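August 13, 2020

Prata cut, second pass. Notes for me and for Beatriz Pacheco, who has the sound.

Watched the assembly straight through last night without stopping. Still not convinced by the structure. The festival form wants "a short documentary about women behind the camera" and what we have is three people explaining why they left and one explaining why she stayed. The one who stayed gets the last word, and I think that's us being polite to the funder.

Interview 2 runs long. She says the crew list on the Lisstead series had 17 names and she was the only woman on it. Good line, but I haven't seen the list. Beatriz says the production office will send a copy. Until then it stays out of the captions and the narration. We got burned in April repeating a number from somebody's memory and I'm not doing that again.

Transcripts: 1428 lines, all in the shared folder. The auto version is bad on names and worse on job titles ("grip" became "group" more than once). Fixed interviews 1 and 3. Did not touch 4.

Fudenora grade preset — tried it on the hallway footage. Skin goes pink, shadows go green. People keep telling me it's a good starting point. I spent an hour getting back to where I was before I loaded it. Off.

Audio on interview 3: there's a hum under the whole second half. Beatriz thinks she can notch it out. I'd believe it if I heard it. If not, we lose the answer on pay, and the film is thin without it.

Money: Gumach offered 4000 toward finishing. They want an opening card and "input on messaging." I asked what input meant and got a paragraph that didn't say. I'd take 1000 with no strings over this. Drafted a reply, not sent. Beatriz should read it first.

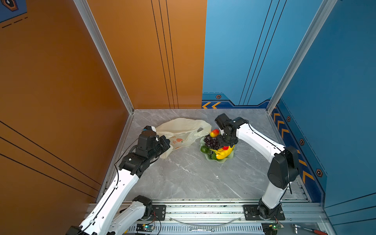
Title cards are the other open problem. The current ones are white on black and look like a legal notice, and the first color test was mud. I want two flat colors that hold apart on a cheap projector, more like the burnt orange side wall against the light blue panel at the back, with thin black pinstripes if we need any texture at all. No chevrons, we'd look like a sports channel. Beatriz wants a serif. Fine, but test it small.

To do:

- chase the crew list
- clean transcript 4
- hum test on interview 3, before and after, same headphones
- two title cards in orange and blue, one serif, one plain
- try the cut with the order flipped, so the one who stayed goes first

Not expecting much from that last one, but it only costs an afternoon. Keep the old assembly, don't overwrite it.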